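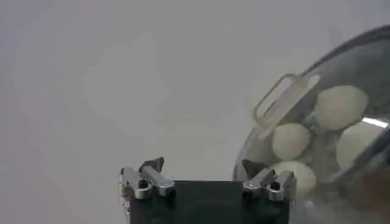 Can machines do kitchen chores yet? The February answer

Short version: some. Slowly. With somebody standing next to them.

Longer version. Readers keep writing in to ask when the thing that loads the dishwasher is coming, and whether to hold off on hiring a Saturday kid for the back kitchen until it does. Don't hold off. I spent a morning at Dendden, the catering outfit on the canal side that has been letting Arkunine try its two-finger arm on prep jobs, and I came away more impressed than I was last year and still not ready to hand over my own sink.

The job they care about there is dull. Moving soft round stuff from one container to another without squashing it. Eggs once the shell is off, dough balls, poached pears when they're in season, the little fresh cheeses. Any cook does this half asleep. For a gripper it's close to the worst thing you can ask. Slippery, no corners, everything touching everything else, and every piece a slightly diffrent size.

Then there's clear plastic. I hadn't thought about this at all. Bernadette Millet runs prep at Dendden and has been living with the arm for 18 weeks now, and she says the food was never the big headache, it was the tubs and jugs. A camera looks at a clear wall and gets the glare off the lights plus whatever is behind it. Where does the plastic stop? Where's the rim? People feel for it with a knuckle and don't notice doing it. The arm has to guess from the shine, and if the guess is off by the width of a finger it pushes the jug instead of picking from it.

"I offered to buy steel ones," she told me. "They said no, leave the clear ones, that's what everybody has." Fair enough. They're right, too. Half the kitchens I know run on clear jugs with a loop handle on the side.

So, numbers, for those who want them. Arkunine logged 3,043 picks at Dendden before I got there. A pick counts if the item gets out of one container and into the next in a state you'd serve. They would not give me a success rate for the whole lot, only said it had gone up since the fingertips were changed. Make of that what you like. What I can tell you is what I watched: 40 tries over the morning, mostly dough. 5 went wrong. Two drops, one pinch that left a dent you could park a bike in, and two where it just hung there over the jug until Teodoro Montes from Arkunine reset it.

Thirty-five out of 40. Would I keep a kid on who did that? Probably, for a week. Would I leave the kid alone? No.

Speed is the other thing. Bernadette clears a jug by tipping it gently into her hand and rolling the pieces out along her fingers, done before I'd got my pen open. The arm goes in, closes, lifts, stops, thinks, travels, opens. One at a time, always. Tipping the jug by its handle is being worked on. Teodoro says it's harder than it sounds as the weight shifts when the stuff inside starts to roll, and then it all arrives at once. I beleive him. I've done it with gnocchi.

Where it does earn something: the hours. It'll plod through a tray at five in the morning and not mind. Dendden now has it do a first slow pass on dough before the early shift comes in, with one person in the next room doing invoices. Bernadette says that's worth having, mainly for her back. She wouldn't say it saves money. I asked twice.

Cleaning, since three of you asked. Somebody has to wipe down the fingers and the brackets behind them and all the little screw heads, where flour gets in and sets. A nylon brush and patience. It's the job the newest person gets, and I'm told the newest person has views. Arkunine talks about a slip-on cover. No date.

Home use then. Vola has a countertop unit coming, or says so, aimed at people with bad wrists and arthritis, and I'd love it to work, my mother would be first in line. The demo I got was all mugs and boxes. Hard things with handles and flat sides. Ask to see it take an egg out of a jug. I did and was told the egg features were "on the way". Lemaire is going the other direction and won't sell to homes at all for now, shop floors only, bins and cartons, and to my mind that's the more grown-up plan even if it makes for a boring brochure.

What I'd tell anyone running a small kitchen: if an agent comes round offering a trial, take it, trials are free and you'll learn something about your own bench. Pick your softest, most annoying product. Use your own containers, scratched and smudged as they are, not the nice matte ones they bring in the van. Keep a tally on paper of every time a person has to step in, resets included, since resets go missing from the sales version. And time it against your slowest worker, not your best.

Folding cloths I didn't get to. Same with peeling, which Teodoro went a bit quiet about. Both are on the list for next time, and Bernadette has said I can come back if I bring my own apron.

If you've got a machine doing anything at all in a working kitchen or stockroom, even badly, write in. Especially badly. Tell me what it does, what it drops and who has to clean it.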